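Chapter 6
Feeding the Guns: Horse Transport and the Artillery Park

Every army that has marched behind a band has also marched in front of a very long queue of wagons. Histories of war tend to look the other way while the queue goes past. This chapter looks straight at it, and at the animals that pulled it, most of whom had not volunteered either.

Our main case is the siege train assembled at Drudbridge, a market town with one good road and, by the August of its fame, no good roads at all. The quartermaster's ledger lists 1,327 draught horses and 242 wagons. It also lists 2 farriers. Readers with any experience of horses may wish to pause over that last figure, as the quartermaster evidently did not.

The ledger was first studied in full by Henrique Tavares, who wanted to know why guns that left the depot in good order reached the batteries so late. His answer was oats. A working horse eats every day whether or not the general has decided anything, and a wagon sent to fetch fodder is pulled by horses who also expect to be fed. Beyond a certain distance the train was chiefly engaged in transporting its own dinner.

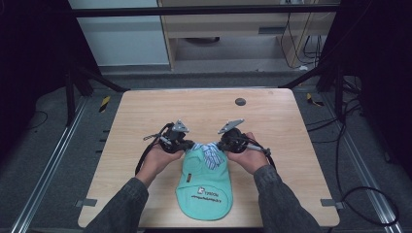 Fig. 6.1 Small green garment with a striped collar, held at its upper corners.

Natália Antunes has since argued that Tavares was too kind to the officers. In her reading of the Meireles letters, the fodder was there all along – sitting in barns at Lillden, waiting for a signature. The officer who could sign had gone ahead to choose a site for the guns, and had taken the ink with him.

The two accounts are closer than their authors have ever cared to admit. We shall take them in turn, beginning with the roads, then the harness and the wagons, and leaving the paperwork until the reader has built up some strength. A note on weights and measures comes first. The army used three kinds of bushel, and was cheated in all of them.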